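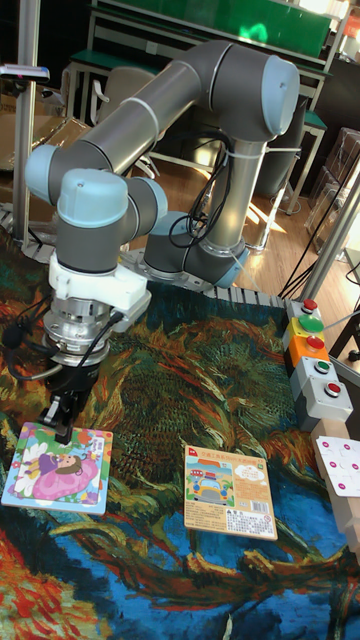 Ticket: second arm for the Dastbridge room, budget and lead time questions
Status: open, waiting on requester
Queue: Equipment planning
Opened by: Hicham Metwally

Opening message

Hello all, and thank you in advance for reading what I suspect is going to be a long one. We have the one arm on the floor mat at Dastbridge and it is booked solid, mostly on the flat-item work: puzzle boards, box cards, anything thin that has to be gripped by its edge. I've been asked to put a number in the July plan for a second station, and I would much rather put in a good number than a hopeful one.

I have a quote from Barna for the arm itself, and it looks fine to me. What worries me is everything that isn't the arm. When we set up the first station I budgeted for the arm and the gripper and felt very pleased with myself, and then spent the next two months asking for small amounts of money for brackets, a mounting plate, cable ties, a pole and a clamp to go on it, and so on. Each one was easy to approve and together they made me look like I couldn't add. Could somebody help me build a proper list this time?

Three things I'm stuck on:

1. Do we buy the same two-finger gripper again, or is there something better for thin board?
2. Do we need a second button column, or can both arms share one?
3. What do I allow for spares?

Reply from Equipment planning, Tuesday, 9:40 a.m.

Hi Hicham, no apology needed, this is a much nicer ticket than most of what lands here. I've gone back through the orders from your first station, and you had 51 purchase lines in the end, of which the original plan covered fewer than half. So your memory is right, but you're in very good company – the Pluvcombe station went the same way.

On the gripper, my advice is to stay with the same model. The fingers close on the edge of a puzzle board well enough for what you're doing, your bracket and flange already fit it, and a different gripper means a different bracket and probably a few lost days while everyone gets used to it. If you want to try something with thinner fingertips, buy the fingertips and leave the gripper alone. Ragab will cut a set to a drawing.

On the buttons, please don't share. I know the column looks like a lot of hardware for the money, but two arms on one set of buttons means somebody will one day press the wrong green one, and I'd like that not to be on my conscience or yours. Put in a full second column and enough cable to reach it.

Follow-up from Hicham Metwally

Thank you, that's very helpful, and I'm relieved about the gripper. I had a brochure open for a suction one and was starting to talk myself into it.

You've reminded me about cable. On the current arm it loops down behind the upright and then some of it goes across the floor to the buttons, and I'd love to have a floor cover in the plan from day one. Is that your budget or Facilities?

Also, does the second station need its own rug? I ask because the operators have become quite fond of the patterned one. It's big, but I don't think it's big enough for two bases with room to work.

Reply from Equipment planning

Floor covers are Facilities if they're fixed down and yours if they aren't. Silly, I know. Put them on your list and I'll move the line if anyone complains.

Yes to a second rug, and to the edge strip if you want the two areas to match. Measure the reach of the arm at full stretch first and then buy the rug, please, in that order!

For spares, I'd set aside money for 2 gripper finger sets, one bracket, one replacement button of each color and a bag of cable ties. Barna's lead time on arms is nearly 70 days at the moment, so the order has to be placed well before the room is ready. Ask them to hold the price while you wait for approval – they usually will if you ask nicely and in writing.

I've attached a blank plan sheet with the forgotten lines from last time already typed in. Fill in the quantities, send it back on this ticket, and I'll check it before it goes up.

Open actions

Hicham: measure reach, confirm floor space, return plan sheet
Equipment planning: ask Ragab for a fingertip price, check who pays for floor covers
Barna: written price hold, requested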